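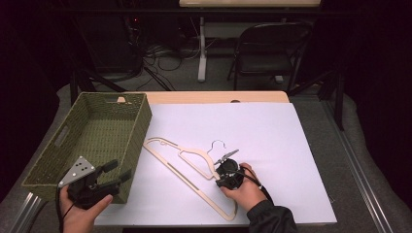

## 3.2 Where the clothes go when the rain comes

I'll admit I came to this part of the study with a bias. I grew up in a house where laundry went out on a line no matter what, and I figured most people who own a dryer would just use it. The Lelmont interviews cured me of that pretty fast.

We got 241 completed diaries back from the 1,186 households we wrote to, which Stuart Sedgwick tells me is decent for a paper diary (I was hoping for more, but fine). Each household wrote down every load for a month, where it dried, and who moved it if the weather turned. That last column was Johannes Du Plessis's idea and I fought him on it. I was wrong - it's the column we use most.

In 70 of the diaries, at least one load got carried inside half-dry and finished up on hangers. People hung shirts from door frames, shower rails, curtain poles and, in one very proud entry, a ladder. Hardly any of them called this "drying." They wrote "putting away" or "hanging up," so our first round of coding missed most of it and Defne Çınar had to go back through the whole pile with a new code sheet. Table 4 uses her version. The older counts in our June working paper should be ignored.

**Figure 2.** Open basket and flat wooden hangers. Both turn up in the diaries as stopping points between the line and the closet.

The basket matters more than I expected too. Several people treated a full basket as a job still open, and a few wrote that they felt nagged by it. One woman in the Trundon part of the sample kept hers in the hall so that "somebody else might trip over it and take the hint." Her diary shows she emptied it herself every single time!

Ka-ming Poon has pointed out that our wording may have pushed people here. We asked when a load was "finished" and left it to them to decide what that meant. Some stopped at dry, some at folded, and some only when the drawer was shut. I've kept those three groups apart in the next section, where I compare drying times for indoor and outdoor loads.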